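Fold lines in a plastic tablecloth used as a craft table cover - how to flatten without damage?
Household Care > Surfaces and Coverings

Kheri Tanui

I run a soft toy and puppet bench in a shared workroom (room 407, if anyone here is in the Idach building). The table is long and has an open-grain top that takes marks from glue, so it stays covered. The current cover is a printed plastic cloth from Litosel, sold folded flat in a sleeve. The label gives the thickness as 100 microns and says only "plastic, wipe clean." No care symbols.

It was packed folded for a long time before I bought it, and the fold lines have not dropped out. I have had it on the table since December. The long creases are the worst. They stand up as ridges and cause three separate problems:

Small loose parts (beads mainly) roll until they reach a ridge and collect along it.

A steel ruler bridges across a ridge, and the cutting line wanders where the ruler is unsupported.

Synthetic hair clings to the plastic and the fine strands get trapped along the creases. Lifting them out pulls strands from the weft.

Things I have tried: smoothing by hand, weighting one crease overnight with a row of books, and rolling the cloth on a cardboard tube for two days. The books helped in one place. The tube gave me a cloth that wanted to curl at both ends, with the same creases in it.

I would like to know whether heat is safe on this material, at what setting, and from which side. I would also like to know whether a different cover is the better answer for cutting work, given that the bench is used for both assembly and cutting. I don't want to nail or staple anything to the table.

millrace_dan

Iron it. Towel on top, low heat, done. Mine was fine.

P. Oduya, workroom tech

I would not put an iron on it until you know what plastic it is. "Wipe clean plastic" on a label usually means either PVC or PEVA. Both soften early. PVC will generally tolerate a little more than PEVA before the surface changes, and a thin sheet of either goes from stiff to sagging quickly. The print can also lift onto the towel. I have seen a cloth come off the board with its pattern mirrored on a bath sheet.

I use the same sort of cover on a bench where dolls and puppets are put together. Glossy, pale gray-blue, printed with dots, triangles and squiggles. On a pattern like that you can judge a crease by the print: a squiggle that crosses a flat area reads as one smooth line, and where it crosses a ridge it takes a step.
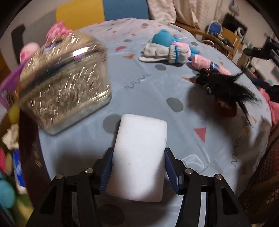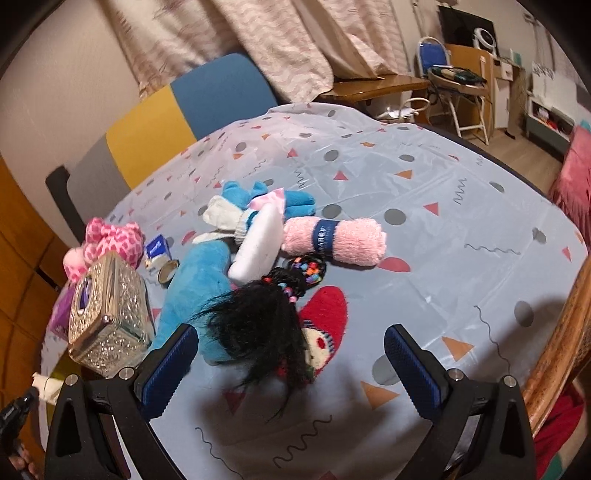
Pale gray-blue cover with gray, red and orange print, creases still showing in the plastic.

The gloss is worth paying attention to. Under a low side light a shallow crease shows as a bright streak, and it tells you when you can stop. Under flat overhead light the same crease can look as if it has gone. I check with a desk lamp at table height.

Procedure I would follow on yours, in order of increasing risk.

1. Warm room, no appliance. Clear the table. Lay the cloth face up, center it, and let the overhang hang evenly on both long sides. Turn the room heat up if you have control of it and leave the cloth alone until the next day. A cloth that has been stored cold is much stiffer than one at room temperature, and a good part of the smaller creasing drops out without any handling.

2. Edge weight. Clip-on tablecloth weights are sold for garden use. They work indoors too. Put them along the hem in line with each crease and opposite each other, so the pull runs across the fold. Pulling along a fold does nothing. If your overhang is short, spring clamps on the table edge will do the same job with a scrap of felt under each jaw.

3. Warm air. Hair dryer, low setting, nozzle off. Mine is rated at 1000 watts and I have never needed more. Hold it a hand's width away and keep it moving along the crease while your other hand smooths outward with a folded cotton cloth. Stop when the plastic feels limp. Keep smoothing until it has cooled, then move to the next section. People skip the cooling and the ridge comes back. The sheet keeps whatever shape it has as it cools.

4. Iron. Only from the back, only through cotton, lowest setting, no steam, and only after testing a corner of the overhang. I consider this a last resort on a 100 micron sheet. The thinner the sheet, the less margin you have.

Before any of the above, take everything off the table. I mean everything, including whatever is "out of the way" at the far end. Synthetic hair is the main hazard. Most doll hair is a thermoplastic fiber and some types will frizz under a dryer at a temperature the tablecloth survives. Plastic beads on braids hold heat longer than the fiber does. A fuzzy sock puppet body will tolerate the warm air, but the glue under a face patch may not. Foam shapes: white packing-type foam shrinks under heat, upholstery-type foam does not at these temperatures, and they can look alike from a distance. Clear wrapping film will shrink and stick to the cloth if the air catches it. I have had to cut a piece of film away from a cover and it took the print with it.

On the hair clinging: that is static. Wipe the cloth with a damp cloth that has a few drops of dish soap on it, and let the film of soap dry without rinsing. It lasts a few sessions. Fabric softener diluted in water does the same but leaves a residue that some glues will not grip. I would keep it off a bench where anything is being glued.

For the strands, I lay the hair on a piece of cotton sheeting or plain brown paper and leave the plastic for parts that don't care. If the braids are already beaded, lay them in a loop on the paper with the loose ends all fanned one way. They tangle less than when the whole piece is dropped in a heap.

On your second point, cutting. No flexible cover will give you a true edge under a ruler, creased or not. The plastic compresses and creeps as you draw the knife. Put a self-healing mat on top of the cloth when you cut and take it away when you assemble. A mat will sit across a shallow ridge without rocking provided it is a stiff one. The Baird mat in our room is stiff enough. The thin roll-up kind follows the crease and you are back where you started.

Kheri Tanui

Thank you. Followed this up to step 3 on one half of the table so I would have a comparison.

Step 1 took out most of the short creases. Step 2 with spring clamps made a visible difference on the cross folds and very little on the long fold down the center. I suspect the pull from the two long sides is being lost to friction between the plastic and the wood.

Step 3 on the center fold, low setting, worked. The ridge is down to a line I can see with the lamp and cannot feel with a ruler. The first pass I did too fast and it came back within the hour. Second pass, with the waiting, it held.

Two questions remain. Does it matter that I am storing the clamps on the cloth when not in use? And would a cover bought on a roll avoid the whole problem?

P. Oduya, workroom tech

Clamps: yes, it matters slightly. Soft plastic takes a dent from anything small and heavy that is left in one place. Keep them in a tray.

Roll: yes. Cloth cut from a roll has no cross folds. It will have a curl at the inner end, as you found with your tube, and it relaxes if you lay it with the curl facing down. Ask for a piece from the outer part of the roll. The shop may charge a cutting fee.

For the center fold, try lifting one side, dusting the table with a little talc and laying it down again. Less friction, so the clamps can do more. Wipe the talc off the underside before you fold or roll the cloth for storage.

hemandhaw

Different approach. I stopped using printed covers on work tables. Reasons below, for what they are worth.

A printed cover is hard to work on when the parts are small. A red bead on a red triangle is not easy to find, and a dark pin lying along a dark squiggle is worse. I lost a darning needle this way for most of an afternoon. It was parallel to the print.

I now use Ulto bench sheet, plain mid-gray, matte. It comes on a roll, 2 meters at the shortest length they will cut. It costs more than a tablecloth. It does not glare under a lamp, hair does not cling to it as badly, and dried glue peels off in a sheet if you bend the surface. It does stain with marker.

If you stay with the printed cloth, consider turning it over. Check the back first. Some have a fleece backing that grabs every fiber in the room and would be hopeless with doll hair. If yours is bare plastic on both sides, the back will be plainer than the front and just as easy to wipe.

I agree with the poster above about the iron. I do not agree about dish soap. It leaves my bench tacky in humid weather. An anti-static brush, the sort sold for records, does enough.

millrace_dan

Should have said mine was the thick kind with the fleece back. Don't iron the thin kind.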